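The first time I heard Idun Lunde play accordion I was only in the Dotmont to get out of the rain, and I stayed for both sets. She was up there with her trio, Jurić, playing these long slow waltzes that kept threatening to turn into a polka and then did, all at once, and the whole room went up!

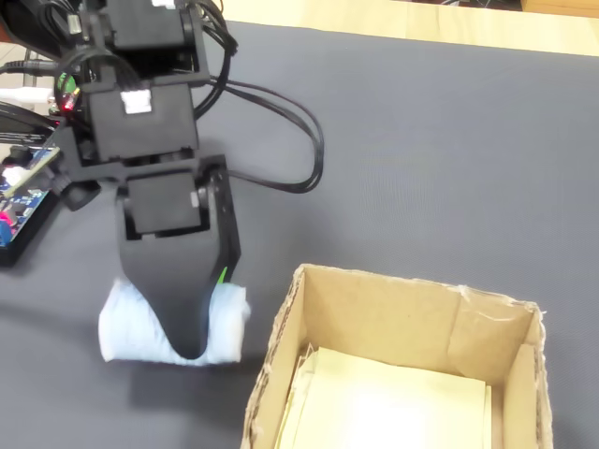 I caught up with her again in May, in the kitchen of the house in Cillamberg where the new record was made. It's a tiny kitchen. Mirsad Tomić, the bass player, had to stand in the hallway (he's tall, and so is the bass). They pressed 800 copies and sold 67 the first night, mostly to people who'd already heard the songs three or four times. 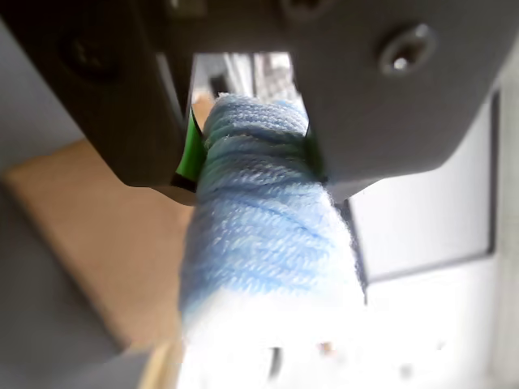
"I write on the left hand," Idun told me. "The tune comes later, if it feels like it." You can hear that on the opener, where the low end wanders off for a good minute before anybody joins in - my favorite minute on the album.

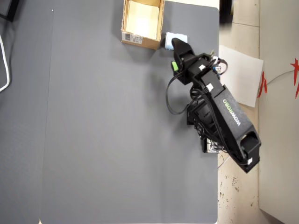

Vinyl people will want to know about the sleeve, so let me get that out of the way. It's plain brown card, the same corrugated brown as an open cardboard box, with the title in very small type. I love it. Elvia Espinoza, who sings on two tracks, wanted it bright orange and still brings it up. Her verse on "Handon" is the one I keep going back to, and she did it in one take with her coat on.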